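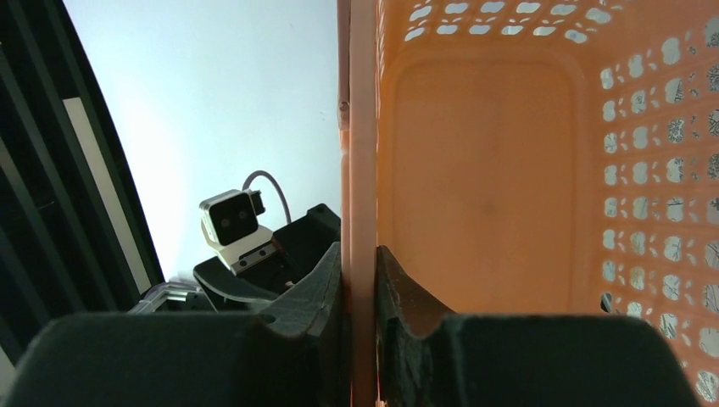 I have bought more laundry baskets than any adult should admit to. The wicker one snagged every sweater I own, the collapsible one collapsed (usually on the stairs, usually full), and the big white one from the supermarket split down a corner before its first birthday. So when I saw the Plollon basket in the window of a housewares shop in Pastville back in August, bright orange and covered in little apples, I went in and bought it before I could talk myself out of it.

Let's start with the apples. The sides are cut all over with small apple-shaped holes, each with a tiny leaf, lined up in tidy rows. My sister-in-law says they're hearts. They are apples! The leaf settles it as far as I'm concerned. I thought I'd get tired of them in a week and I haven't, and when the light comes through them first thing in the morning I'm almost glad to be doing laundry. Almost.

The holes do their job too. Damp gym stuff used to sit in the bottom of the old basket and turn into something you could smell from the hall, and that hasn't happened with this one. I still wouldn't leave wet towels in it over a weekend, but a shirt that's a bit sweaty can wait its turn.

Not every bit of it is perforated. There's a smooth solid panel inside too, and I've come to like that part more than I expected. It wipes clean in a second. Half a bottle of fabric softener went over in mine last month and I had the panel done before I'd even found the cap. The apples took longer — softener gets into the leaf slits and you have to go after it with an old toothbrush or just stick the whole thing in the shower, which is what I ended up doing.

Now the rim, which is what I'd tell you to check on any basket before you pay for it. My old white one had a thin, sharp edge that left a red line across my fingers every single time. The Plollon's rim is thick and rounded over, a paler peachy color than the rest, and it's comfortable to grab anywhere along the top. I carry mine down 9 steps to the basement, one hand on the rim and the other on the banister, and I've yet to drop it. With a full load of jeans it does flex a little if you hold it by one side only. It always springs back, but it made me nervous the first few times.

Things I don't love. The color is loud. In the store it looked cheerful, and against my plain white wall it looks like a traffic cone moved in. I'm fine with that, but if your bathroom is all soft grays you may not be. Small things escape, too. Baby socks don't quite fit through the apples but drawstrings do, and so do bra hooks, and I've had two minor wrestling matches getting a hoodie out. Put the hooky stuff in a mesh bag and you'll save yourself some swearing.

It also picks up lint. The fuzz gathers around the edges of the cutouts and shows up gray against the orange, so every couple of weeks I run a damp cloth over it. Five minutes, no big deal, but the solid-sided Cronin I had in my last apartment never needed that. The Cronin also smelled like a locker room, so pick your problem.

I did look hard at the Gadmont hamper before buying this, the tall one with the lid. It's a nice piece and it hides everything, but it's too deep for me. I'm short, and I'd be hanging over the side with my feet off the floor trying to reach the last sock. The Plollon is an open basket, so you can see what's in there, which means guests can as well. Mine lives behind the bedroom door and comes out on wash day.

A few people asked under my drying rack review whether I'd put clean clothes in the same basket I use for dirty ones. I do, after a quick wipe, and I've lived to tell the tale. If that bothers you, get two.

Would I buy it again? Yes, and I'm already eyeing a second one for the kids' room, where the beach towels have been in a heap since summer. If they make it in green by then I'll take green.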